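How to bring a sorting arm onto a packing bench without making everyone miserable

I run the packing room at Flindov, where we put together craft and learning kits for preschools. We have nine people on the benches, a lot of foam bits, and since last July one robot arm that everyone calls Berkau, after the name on its crate. I've been asked by three other small shops how we got it going, so I've finally sat down and typed it up. This is the people side as much as the machine side, because the machine side was easier!

Step 1: Tell people before the crate arrives

I got this wrong. I told the crew on a Thursday and the arm turned up the next morning, and you can imagine the mood at morning tea. Piyumi Barua had been sorting letters by hand for years and her first question was whether she should be looking for another job. Fair question. I didn't have a proper answer ready, and I should have. Sort out hours and pay with the boss first, get it in writing, then have the chat. Ours ended up being that no one's hours would drop for 60 weeks, and we've stuck to it.

Step 2: Pick the job your people like least

Have a wander and ask. I would've guessed taping cartons, but the crew actually don't mind taping (you can have a yarn while you do it). What they hated was picking foam letters into plates, over and over, head down, sore necks by lunch. So that's what we gave the arm.

Step 3: Teach it with the person who knows the job

Don't leave this to the installer. Our bloke from Renberg was lovely but he'd never packed a kit in his life. Piyumi did the teaching in the end, guiding the arm through pick after pick, and she spotted things he'd never have thought of. Chunky foam squashes if you grip too hard, and a letter lying on an angle wants the fingers turned to match before you come down on it. We recorded 108 good picks before we let it have a go by itself.

Keep a notebook at the bench. Write down the misses too, with the letter and the way it was lying. Ours is covered in coffee and it's still the most useful thing in the room.

Step 4: Set up the bench

Clear the table right back. Tape guns, phones, your cuppa, all of it goes on the shelf behind. Then:

Put the plate down flat, off to one side, and start with it empty.

Scatter a handful of letters on the other side with plenty of bare table between them. Mix the colours up and turn them all different ways. If you line them up nicely, all you'll learn is that it can pick up letters that are lined up nicely.

Bring the arm over with the fingers wide open and check the wrist camera view before you start a run. You want the plate and the letters both in there. 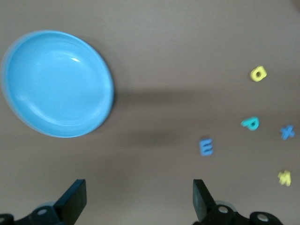
Bench Setup & Training

We do the first go of the day with five letters. The blue E is the nearest one to the plate on that lot, with the yellow ones and the other blue further out and the teal P in between. Have a look for shadows while you're at it. If there's a dark patch across the table I'll shift the lamp and check again, as our vision settings were fussy about that early on. Shiny plates can throw a bit of glare as well, so keep an eye out for it.

Step 5: Change the roster, properly

If the arm takes a job, write down what the person does instead. Piyumi now looks after the arm in the mornings and does final checks after lunch, and she got a pay bump for it (that took some arguing with head office). Everyone else gets a turn minding it too. I've got 37 minutes on the roster each day for questions and fiddling, and people do use it.

Is it all roses? Nah. The bench is quieter, and a couple of the crew miss working side by side. We moved morning tea longer to make up for it a bit. I'm still working on that one.

Comments

Sandamali Jayasinghe
Great write-up, thanks! We're getting ours at Dewan next month and I'm pinching the notebook idea. Did you let people say no to minding it?

Reply from author
Yep, two did. One's come round, the other's happy on cartons and that's fine by me.

packingshed_mum
Wish my old work had done step 1. We found out from the delivery driver.

Trev
What do you do with letters that land upside down? Ours fumbles them every time.

Reply from author
Put heaps of flipped ones in your practice picks, Trev. Ours was hopeless with them till we did that.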